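Status: stable. Last full revision 22 December 2022, maintained by Beathag Strachan.

# Cakeck Kitchen Terms

A bilingual-ready glossary of household kitchen vocabulary, kept as plain text. It was put together for the Lesetti recipe editor, which needed one preferred name per object so that search and shopping lists would agree with each other. It can be used without Lesetti.

## Contents

| File | What it holds |
|---|---|
| `terms.tsv` | 500 headwords, one per row |
| `variants.tsv` | spellings, plurals and regional names |
| `groups.tsv` | 21 groups, each with a short scope note |
| `CHANGES.md` | edits by release |

All files are UTF-8 with Unix line endings. Fields are separated by a single tab. There is no quoting, so a tab inside a definition is an error and the checker will reject it.

## Fields in `terms.tsv`

- `id` — a stable integer. IDs of deleted terms are not reused.
- `headword` — singular, lower case, no article.
- `group` — must match a key in `groups.tsv`.
- `definition` — one sentence, 90 characters or fewer.
- `status` — `ok`, `draft` or `retired`.
- `see` — optional, the ID of a related term.

A definition says what the object is before it says what it is for. Material goes in only where it separates one headword from another (`wooden spoon`, `slotted spoon`). Brand names are never headwords. Where a brand name is in common use as a generic word, it goes in `variants.tsv` with the flag `b`.

## Group notes

Most groups explain themselves. The following have caused repeat questions in review.

- **Linens.** Covers tablecloths, napkins, dish towels and pot holders. Aprons are under Clothing. Shelf liner was moved out in the January release and now sits under Storage.
- **Eating utensils.** Anything that carries food from plate or bowl to mouth. `chopstick` is entered in the singular like every other headword, with `chopsticks` and `pair of chopsticks` as variants. Cooking chopsticks are a separate term under Cooking tools. Holders and stands for utensils go under Storage, whatever they hold.

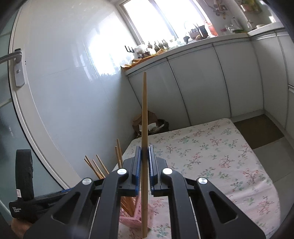
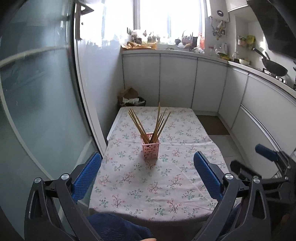 - **Storage.** A `basket` has openings in its walls and a `bin` does not. `Caddy` is used only where there is a handle. `Crock` is kept for ceramic pieces.
- **Small appliances.** Limited to items that plug in and can be lifted by one person. The old Ogilvie list had fitted ovens here; those rows are retired and point to Fixtures through `see`.
- **Measuring.** Includes scales and thermometers. Timers were argued over and ended up here too.

## Sources

The first draft merged two lists: the Ogilvie housewares list, which was strong on linens and weak on tools, and the tag set exported from Flulico. Duplicate headwords were joined by hand. The Flulico tags had no definitions, so all of those were written from scratch.

## Checking a change

```
python check.py terms.tsv variants.tsv groups.tsv
```

The script reports missing groups, duplicate IDs, overlong definitions and variants that collide with another headword. It does not check spelling. Exit code 1 means at least one error; warnings alone exit 0.

New terms enter as `draft` and stay there for 30 days. If no objection is filed, status changes to `ok` at the next release.

## Known problems

- `pan` and `skillet` overlap. Both are `ok` for now.
- Plural-only nouns (`tongs`, `shears`) break the singular rule and are listed in an exception table inside `check.py`.
- The `see` field holds one ID. Some retired rows need two.
- British variants are thin outside Linens and Measuring.

## License

CC BY 4.0 for the data, MIT for `check.py`.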